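Crew Member Hurt in Fall as Filming Stops on "Clornum" 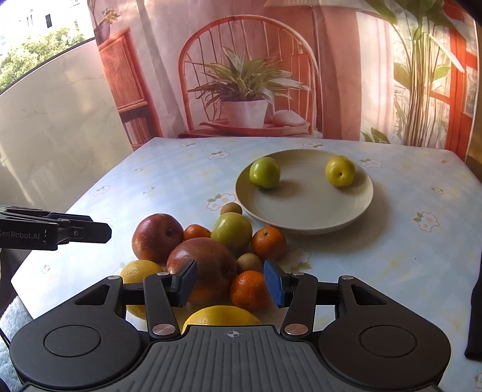 Production on hold after platform gives way

PLALLGATE, October 7, 2018 - Filming on the thriller "Clornum" has been suspended after a camera platform gave way during a night shoot and a grip was taken to the hospital with a broken leg and two cracked ribs.

The production company, Vovus, confirmed the accident in a written statement. It said the crew member was in stable condition and that the family had been told. The company did not release the worker's name.

The accident happened on the Plallgate waterfront, where the crew had been shooting a chase sequence on a disused ferry dock. According to the Plallgate Fire Department, the call came in at 2:47 a.m. and an ambulance reached the dock six minutes later. Firefighters closed off the north end of the dock until daylight.

Two people who were working that night said the platform had been moved earlier in the shift to get a lower angle on the water. Both asked not to be named as they were not allowed to speak to reporters. One said a brace on the river side slipped while the grip was carrying sandbags up to the deck. The other was standing farther down the dock and heard the fall but did not see it.

"It was a drop of maybe ten feet," the first crew member said. "Everybody stopped. The assistant director called it right away and we were all sent back to base camp."

None of the actors were on the dock at the time. A stunt driver who was due to rehearse next was still in the makeup trailer.

Inspectors looking at platform and work hours

State workplace safety inspectors visited the dock later the same day and took measurements. A spokeswoman for the inspectors said they would look at how the platform was put together, who signed off on it after it was moved, and how long the crew had been on shift. She would not say when a report would be ready.

The platform was rented from Odoi, a staging supplier that also works on concerts and outdoor theater. The firm said its own staff put up the structure on the first day at the dock and were not present when it was moved. It has asked for the parts to be kept where they are until its engineer can see them.

Vovus said it could not comment on that account while the inspection was under way. Its statement said daily safety meetings were held before each shift and that the meeting that night took place as usual.

Director Kwadwo Agyeman spoke briefly outside the production office.

"I went to the hospital this morning and we talked for a while," Agyeman said. "The movie can wait. I don't want anyone going back on that dock until we know what happened."

Schedule in doubt

The production had finished 20 of its 47 planned shooting days. The remaining dock scenes were to be completed this month before the crew moved indoors to a warehouse on Mill Road, where sets for the film's apartment and police station interiors have already been built.

A notice sent to the crew said they would be paid for the coming week whether or not filming resumes. It also gave a phone number for counseling and asked anyone with photos or video from the night to turn over copies to the production office.

The city's permit for the dock runs through the end of the month. City Hall said it had not pulled the permit, but that no work could take place at the north end without a new inspection. Extending the permit would need a separate application, as the dock is due to close for repairs in January.

Ferry Street, which had been closed to cars overnight for the shoot, is open again. Parking limits on the two blocks nearest the water have also been lifted.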